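Pendlow Community Dining Room: Furniture and Tableware Grant
Progress report to the Brikura Fund, second period
Prepared by Apolinar Carrillo, 20 February 2025 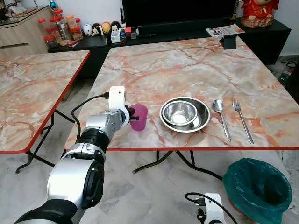 You gave us 3,000 dollars in November to refit the dining room, and the application I inherited said new tables and steel tableware would cut setup time, cut breakage and "make the room feel welcoming." I did not write that application and I said when I took over the reporting that I doubted parts of it. I still do, though fewer parts than before. The tables came from Nimance and are in place. The pattern is the marbled one with the red edge, which was the supplier's suggestion and not mine. It is glossy, and glossy tops show every smear. Bare steel forks and spoons laid on it look tidy enough, and the bowls nest, so that much of the promise was kept. Whether any of this makes people feel welcome I can't tell you, and I don't think the supplier can either.

Spending

The tables took most of the money. Bowls, spoons, forks and cups took the rest, apart from 200 dollars that we are holding back. The original budget had that amount down for table covers. I have not bought them. Covering a top you paid extra to have patterned makes no sense to me, and covers have to be washed. I would like your permission to put the money toward more bowls. If the answer is no, please say so before the end of the next period so that it can be returned.

Setup time

The application claimed that setup would take half as long. Nobody measured the old setup, so there is nothing to halve. I asked the two people who lay the tables most often. One thinks it goes faster, the other thinks it goes the same and that we simply have fewer kinds of dish to sort. I lean toward the second view. Please don't quote a time saving from this project in your own materials until we have one.

Breakage

Steel bowls don't chip, and I accept that this part works. The cups are another matter. We went with colored plastic to stay inside the budget. Tlapale, who run a similar lunch program across town, told us their plastic cups went cloudy after one season in a commercial dishwasher. Ours have not been in use long enough to say. I have set 6 cups aside unwashed so that there will be something to compare the others against in the next report.

The room

We kept the layout with a narrow gap between two of the tables. The plan on paper had them pushed together into one long run. The curved corners mean they would never sit flush anyway, which someone might have noticed on the drawing. Crumbs and the occasional fork go down the gap, and sweeping it has been added to the closing list. I would rather have the gap than a seam full of soup, but it is a cost the application did not mention.

The red edge band worries me a little. It is thin, and chairs get pushed in hard at the end of lunch. Nimance says it will hold. I have asked for that in writing and have not received it.

Still to do

Get the written warranty on the edge band. Agree with you on the table cover money. Start timing setup properly, with the same person holding the watch each time. Ask diners what they think of the room, using questions that allow them to say they don't care.

Receipts are attached separately. The delivery charge on the Nimance invoice is under dispute and I will send the corrected copy when it arrives.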